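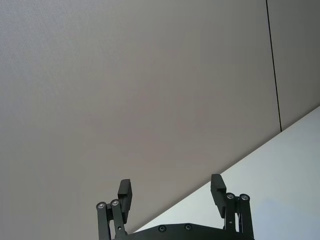 Why Walls Are Built With Gaps in Them

Reading time: 6 minutes
Print | E-mail this page
Shares 78 | Comments 2

Look closely at the walls of a school, an office or a hospital and you will often find thin, dark lines running up them. Each line is a joint. A joint is the place where two parts of a building meet. Some joints are filled and painted over so that they cannot be seen. Others are left open on purpose.

This page explains why large flat surfaces are made in sections, why the sections are kept slightly apart, and what goes into the space between them.

Things change size

Almost every solid material gets a little bigger when it warms up and a little smaller when it cools down. The change is called thermal expansion when the material grows and thermal contraction when it shrinks. "Thermal" means to do with heat.

The reason lies in the very small particles that make up the material. They are always moving, even in a brick. In a solid they cannot travel freely, so they shake back and forth in place. When the material is heated, they shake harder and take up slightly more space. Each particle gains only a tiny amount of room, but a wall contains a huge number of particles, and the tiny amounts add up.

Different materials grow by different amounts. Aluminum grows about twice as much as steel for the same rise in temperature. Concrete and steel grow by nearly the same amount, which is useful to builders, as steel bars are often placed inside concrete to make it stronger. If one grew much faster than the other, the two would pull apart.

Length matters too. A long piece grows more than a short piece of the same material. A steel rail 200 feet long grows twice as much as a steel rail 100 feet long. This is the main reason for using sections. Several short panels, each with its own small gap, are easier to control than one very long panel with nowhere to go.

Water also makes things move

Heat is one cause of movement. Water is another. Wood takes in moisture from damp air and swells. When the air is dry, the wood gives the moisture back and shrinks. You may know a wooden door that sticks in summer and closes easily in January. The door has changed width.

Wood does not swell equally in all directions. It swells a good deal across the grain and hardly at all along it. The grain is the pattern of lines that shows which way the tree grew. A floor made of boards will therefore get wider in damp weather but will stay nearly the same length.

Fresh concrete does something different. It shrinks as it dries, and it goes on shrinking slowly for many months. Bricks made of clay do the opposite. They are completely dry when they leave the kiln, and they grow slightly as they take in moisture from the air. A building with both clay brick and concrete in it has one material getting larger while the other gets smaller.

What happens without a gap

Suppose a row of panels is fitted tightly between two strong columns. The panels warm up and try to grow. The columns will not move, so the panels push against them. A push of this kind is called compression. If the push becomes strong enough, a thin panel will bend outward in the middle. Engineers call this buckling.

Now suppose the same panels cool down while they are fixed firmly at both ends. They try to shrink but are held in place. This time the force is a pull, called tension. Brittle materials such as plaster, tile and concrete are poor at resisting tension. They crack.

A crack is a kind of joint that the material has made for itself. It is rarely straight. Builders prefer to choose where the line will go, and that choice is made on the drawings before work starts.

Four kinds of joint

Expansion joint. A gap that lets parts grow without touching each other. Large buildings may have one that runs from the roof right down to the ground floor, so that the two halves can move separately.

Control joint. A groove cut or pressed part of the way through a concrete slab. The slab is thinner along the groove and so it is weaker there. When the concrete shrinks, it cracks along the bottom of the groove, where the crack is hard to see. The lines across a sidewalk are often control joints.

Construction joint. The place where work stopped and later started again. Concrete poured in the afternoon will not blend fully with concrete poured the next morning, so the edge between them is planned.

Panel joint. The narrow line between two boards or sheets on a wall or ceiling. It allows a small amount of movement. It also helps the people fitting the panels, as no panel is cut to exactly the right size. A gap can be made a hair wider or narrower to keep the whole row in line.

What is inside the gap

Some joints are left empty. The line looks dark because little light reaches the bottom of a deep, narrow slot, even when the panels on both sides are pale.

Outdoors, an empty joint would let in rain, so it is usually filled. The filling has to stretch and squeeze many times without tearing. Soft rubbery materials called sealants are used. A sealant is squeezed in as a paste and then sets. Behind it there is often a round strip of foam called a backer rod, which stops the paste from sinking too deep.

The sealant should stick to the two sides of the gap and to nothing else. If it also sticks to the back, it cannot stretch freely and may split. Most sealants do not stick well to the foam of the backer rod, and that is one of the reasons the foam is chosen.

Wide joints in floors need a cover so that people can walk across them. The cover is commonly a metal plate fixed on one side only. The other side slides.

A worked case: the Rirkedon footbridge

The Rirkedon footbridge has a steel deck 150 feet long. One end is bolted down. The other end rests on a bearing that lets it slide.

Steel grows by 0.0000065 of its length for each degree Fahrenheit. To find the growth of the deck, multiply three numbers: the length, the rise in temperature, and the number for steel.

Between a cold winter night and a hot summer afternoon the temperature of the deck rises by 100 degrees.

150 × 100 × 0.0000065 = 0.0975 feet

There are 12 inches in a foot, so the answer in inches is 0.0975 × 12 = 1.17 inches.

The deck is a little more than an inch longer in summer than in winter. The gap at the sliding end is 2 inches wide on the coldest night, and it closes to 0.83 inches on the hottest afternoon. It never closes completely – some space is always kept in reserve.

Measure a joint yourself

You will need a ruler marked in millimeters, a notebook and a joint that you can reach safely. The line between two slabs on a path works well. Stay away from roads.

1. Choose one spot on the joint and remember it by something nearby that will not move.
2. Measure the width of the gap early in the morning. Write down the width, the time and the air temperature.
3. Measure the same spot in the middle of the afternoon.
4. Repeat on a cold day and on a hot day.

The change over one day may be too small for a ruler to show. Write down the result anyway. The change between winter and summer is easier to find, particularly where the slabs are long.

Words used on this page

Bearing: a support that holds a load and can allow it to move.
Brittle: likely to crack instead of bending.
Compression: a pushing or squeezing force.
Kiln: a very hot oven for baking clay.
Sealant: a soft filling that keeps out water and air.
Tension: a pulling force.

Print | E-mail this page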